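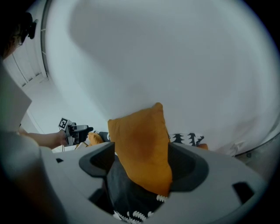

**Progress report 2, tenant furnishing and textile reuse program**
Prepared for: Rhea Enriquez, Stastov Fund
Prepared by: Dehua Zheng
March 3, 2025

## Status

Work is on schedule against the revised plan. Intake and sorting are complete for the period. Cleaning is behind by one batch. Spending is within the approved budget, with one request for reallocation below.

## Intake

The Drallotell depot received 1,579 items in the period. Upholstered goods were inspected at the door and refused if the fire label was missing or the filling had broken down. Of the accepted items, 132 were sofas and armchairs. The rest were cushions, throws, curtains and bedding.

Curtains continue to arrive without hooks or tape. Haiyan Guo has changed the intake form so that missing hardware is recorded at drop-off. Previously it was found at the packing stage, and sets had to be pulled and repacked.

## Cleaning

The large washer was out of service for 5 working days with a failed drain pump. The part was replaced under warranty. One batch of throws was held over and is counted as unprocessed in this report. Cushion covers with zippers were washed separately at low temperature. Covers that were sewn shut went to the hand station, where throughput remains the main limit on the program.
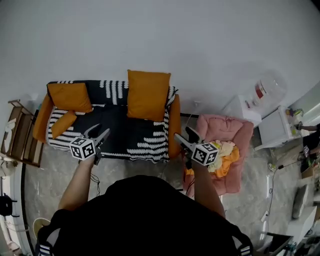

Drying space is adequate through May. If intake continues at the present rate, a second rack will be needed after that. Krum Georgiou has measured the north wall and confirmed that a folding rack fits without blocking the fire door.

## Placements

Furnishing sets were delivered to 61 households. Each set contains seating, window coverings and bedding, with the contents adjusted to the tenant's request sheet. Two deliveries were rescheduled when the elevator at the Viltedetti building was closed for inspection. Both have since been completed.

Tenants asked most often for blackout curtains and for washable sofa covers. Stock of both is low. Nantana Klinhom is preparing a purchase list for covers in the two-seat size, which accounts for most of the shortfall.

## Budget

Transport is under plan. Repairs are over plan by the cost of the pump call-out, as labor was excluded from the warranty. We request approval to move the unused transport balance to repairs. No increase in the total grant is requested.

## Next period

- Clear the held batch of throws.
- Finish the cover purchase list and submit it with quotes.
- Train one more person on the hand station.
- Install the folding rack, subject to approval from the building owner.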